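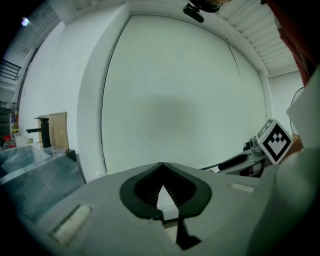
손에 드는 쪽 그리퍼의 윗면. 얕은 홈에 앉은 흰 패드와 그 너머의 마커 큐브.

읽는 시간 5분

제목: Re: [Camamley-정비] 그리퍼 한 쌍 손볼 때 순서가 있나요?
보낸 사람: Solange Peixoto
날짜: 2025-09-12

Daiane 님, 질문 정말 반가웠어요! 안 그래도 Nemport 한 쌍을 완전히 풀었다가 다시 맞춘 참이라 손에 순서가 그대로 남아 있습니다. 인용하신 부분 아래에 하나씩 답을 달게요. 좀 깁니다.

> Daiane Macedo 씀:
>
> 안녕하세요. Honorato 쪽 셀에서 Nemport 핸드 그리퍼 한 쌍을 넘겨받았습니다.
> 왼손은 멀쩡한데 오른손이 닫힐 때 끝에서 살짝 걸립니다. 손가락 패드는
> 새것으로 갈았고요.
>
> 1) 걸림은 손가락 쪽부터 봐야 하나요, 몸체 쪽부터 봐야 하나요?
> 2) 마커 큐브를 한 번 뺐는데 다시 끼운 뒤 Wekley에서 자세가 튑니다.
> 3) 몸체 윗면의 흰 패드도 갈아야 하는 물건인가요?

1) 몸체부터 보세요. 저도 처음에는 손가락만 붙들고 한나절을 보냈는데, 범인은 몸체 안쪽 이송부에 낀 먼지와 굳은 그리스였어요. 전원을 끄고 손가락을 끝까지 벌린 다음 마른 붓으로 안쪽을 털어 냅니다. 에어건은 쓰지 마세요. 먼지가 더 깊이 들어가더라고요. 털고 나서 손가락을 천천히 열 번쯤 여닫아 보고, 그래도 걸리면 그때 손가락 고정 나사로 넘어갑니다. 나사는 한쪽을 다 조이고 반대쪽으로 가지 말고 번갈아 조금씩이요. 저희 것은 벌린 폭이 100 mm가 나와야 정상인데 오른손이 좁게 나오고 있었고, 나사를 다시 맞추니 딱 돌아왔습니다. 그 순간의 기분이란!

새 패드도 한번 의심해 보세요. 패드 뒷면에 접착제가 뭉치면 손가락이 평행하게 안 닫힙니다. 얇은 종이를 물려서 위아래를 당겨 보면 금방 티가 나요. 위쪽만 꽉 물리고 아래쪽이 술술 빠지면 떼고 다시 붙이셔야 합니다.

2) 큐브는 제가 제일 좋아하는 부분입니다 (네, 압니다, 이상한 취향이죠). 끼우는 방향이 네 가지나 되는데 기계적으로는 전부 들어가 버려요. 90도 돌아간 채로 끼워도 딸깍 소리까지 나니까 속기 쉽습니다. Wekley 설정 파일에 적힌 면 번호와 실제로 앞을 보는 면의 번호를 대조하세요. 제 설정은 이렇게 정리해 두었습니다.

- 큐브를 빼기 전에 네임펜으로 몸체와 큐브에 걸쳐 짧은 선을 긋는다
- 끼운 뒤 선이 이어지는지 본다
- 설정 파일의 왼손·오른손 항목이 뒤바뀌지 않았는지 본다
- 보정 판을 앞에 두고 자세 기록을 새로 뜬다

마지막 줄은 귀찮아도 꼭 하세요. 지난 4월에 이걸 건너뛰고 920개를 기록했다가 오른손 좌표가 전부 틀어진 걸 발견한 사람이 바로 저입니다. 그중 186개는 변환을 다시 걸어서 살렸고 나머지는 버렸어요. 속은 쓰렸지만 덕분에 점검표가 생겼네요. 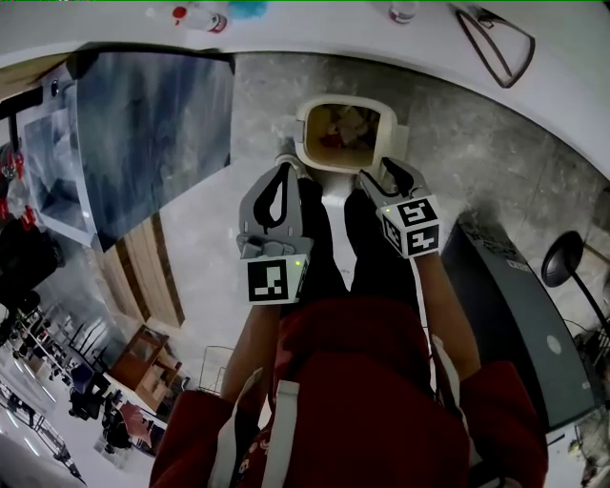

보정까지 끝났으면 양손을 들고 실제 작업 높이에서 한 번 더 확인합니다. 책상 위에서는 멀쩡하던 것이 허리를 숙이고 바닥 쪽으로 팔을 뻗으면 달라질 때가 있거든요. 손목이 꺾이면서 큐브가 팔에 가리기도 하고 케이블이 당겨지기도 합니다. 바닥의 작은 변기를 상대로 두 그리퍼를 모아 든 자세가 딱 그런 경우인데, 양쪽 모두 초록 표시등이 켜져 있고 오른쪽 큐브는 면 두 개가 보입니다. 저는 시작 전에 늘 이 두 가지, 표시등과 보이는 면을 눈으로 확인해요. 그다음 오른쪽 끝을 흰 테두리에 댄 채로 잠깐 멈추고 Wekley 화면의 좌표가 흔들리는지 봅니다. 닿은 점이 가만히 있으면 합격, 몇 mm씩 떠다니면 2)로 돌아갑니다. 왼손도 똑같이 하고요.

작업 뒤 청소는 손가락 패드부터 합니다. 물기가 있는 물건을 만졌다면 중성 세제를 묻힌 천으로 패드를 닦고, 마른 천으로 한 번 더, 그러고 나서 손가락을 벌린 상태로 세워 둡니다. 알코올은 큐브 인쇄면에 닿지 않게 해 주세요. 한 번 번지면 검은 칸 가장자리가 뿌옇게 되고 그 면은 인식이 오락가락합니다.

3) 윗면의 흰 패드는 떠 있지 않으면 그냥 두세요! 저는 손톱으로 모서리를 살살 밀어 보고, 들리는 것만 교체합니다. 홈 안에 남은 접착제를 플라스틱 주걱으로 긁어 내고 붙이면 잘 앉아요. 비스듬히 들어가는 쪽은 방향을 헷갈리기 쉬우니 떼기 전에 사진을 찍어 두시고요. 금속 주걱은 홈 바닥을 파먹으니 안 됩니다.

참, 예비 나사는 왼손용과 오른손용이 같은 규격이라 한 봉지로 됩니다. Honorato에서 넘어온 상자 바닥을 보시면 작은 지퍼백이 있을 거예요. 봉지에 101이라고 적혀 있으면 맞습니다.

오른손 잡고 나면 결과 꼭 올려 주세요. 종이 당겨 본 이야기도요, 그게 제일 궁금합니다!

Solange

댓글 3

dmacedo
몸체부터 털었더니 먼지가 한 움큼 나왔습니다. 걸림은 거의 사라졌어요. 큐브는 말씀대로 90도 돌아가 있었네요. 보정은 월요일에 다시 뜹니다.

기름손
붓은 어떤 걸 쓰시나요? 저는 화방에서 산 납작붓인데 털이 자꾸 빠져서 오히려 일이 늘었습니다.

solange_p
@기름손 카메라 렌즈용 둥근 붓이요. 털이 짧은 걸로 고르세요. @dmacedo 와, 축하드려요! 벌린 폭도 재 보셨어요?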